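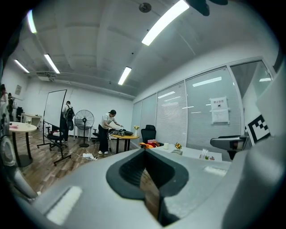

The room as it is now: blinds closed, every light on, fan parked left of center.

Office lighting and glass walls – talk me down (or up)

eafogh_desk
OK, second thread on this room, sorry! I got so much good advice on the desks that I'm back for the ceiling. We have the long tubes plus that round fixture, and with the gray blinds shut the glass picks up every single tube as a pale streak. I sit facing it. By three in the afternoon I want to put a hat on. The projector hangs off to the left, so whatever I do can't wreck that side of the room for the Friday meeting.

What I'd like is to switch off half the tubes and put lamps on the desks. Sigrún at work says lamps are clutter and we should just pull the blinds up and let some light in from the hallway. Thoughts? Budget is 547, and that has to include whatever we do about the cables on the floor.

ragnarsson_i
Team Sigrún. Open the blinds. You've got a whole wall of glass and you're treating it like drywall. I spent 9 years in a room with the blinds down and didn't notice how gloomy it made everybody until we moved.

plonov_paul
Disagree with Ingvar, and I usually don't. Open blinds onto a hallway means people walking past your eyeballs all day long. Keep them shut, kill the tube closest to the glass and see what happens to the streaks. Costs you nothing. Try it for a week before you buy a single lamp.

Also love the little yellow table, where's it from?

eafogh_desk
Paul, the table came out of a cafe that was closing in Tonbridge and my aunt shipped it over with her furniture, so no help there I'm afraid! It was meant for coffee and it has turned into the place where everything gets plugged in and worked on. It's low and it's round and there is never enough of it, and everyone still picks it over a proper desk.

horrocks77
Then that's your real problem, never mind the lights. If people are working bent over a coffee table they'll have sore backs by October. Get a standing-height bench. Even a cheap secondhand one.

And please get that power strip up off the floor. White cables trailing across a walkway would have driven my old boss up the wall. Mount the strip under a desk and run one cable in a floor cover to wherever the table is.

eafogh_desk
Fair on the cables. The papers down there by the strip are mine, too, I'll own that one.

A bench though... the table is the only cheerful thing in here apart from the flowers. I'd be sad.

aksel_f
Keep the table, raise it. We put ours on a taller base (screwed on from underneath, took an evening) and it's been great for two years. You keep the color and lose the stooping.

horrocks77
A small round top on a tall base is going to tip the first time someone leans on it with an elbow. I wouldn't.

aksel_f
Mine has a heavy base. It doesn't tip. I don't know what to tell you.

ragnarsson_i
Back to lights for a second. What tubes are they, cool white? Swap for a warmer color before you go switching things off. You might find the streaks bother you less when they aren't that hospital blue. I paid 100 for a box that did our whole floor.

plonov_paul
Warmer tubes will still reflect, Ingvar. A streak is a streak. I'd rather she moved her chair so she's side-on to the glass.

eafogh_desk
Side-on I could do tomorrow! The white desk along there would have to turn, and I'd have to find somewhere else for the vase and my pile of stuff, but that's an hour's work at most. OK – plan is tube off first, then turn the desk, then strip off the floor. Table stays for now. Will report back.

Comments (3)

Oluf Dalsgaard
We had the same streaks and a matte film on the glass fixed it. Fiddly to put on, get a second person.

Marit
Keep the fan! Everyone forgets a closed-up room gets stuffy.

Esard Joe
Did you ever turn the desk? Same layout here and I'm stuck on where the cables would go.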